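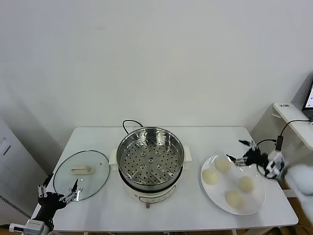
Steamer pot, glass lid and a plate with four buns.

Raster 900 Spoilboard Surfacing Bit

You bought a CNC router to make signs. First you get to make a flat table, which takes a weekend and most of your vacuum bags. The Raster 900 is a carbide insert cutter for MDF spoilboards and slab work. Each insert has four edges, so a dull one gets a quarter turn and another chance.

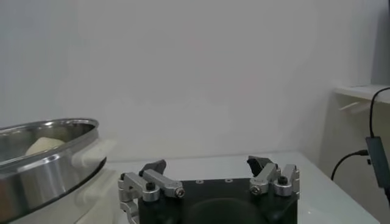 Karam Clurnness

Runs happily at 12,000 rpm in MDF – slower in hardwood, slower still if the slab has opinions. Quarter-inch shank, fits the Dramby collet set. Take light passes. The bit will forgive a deep one, but your gantry keeps score.

In the box: cutter body, two inserts, spare screws, one hex key you will lose by September.

Part no. 202. Spare inserts sold separately.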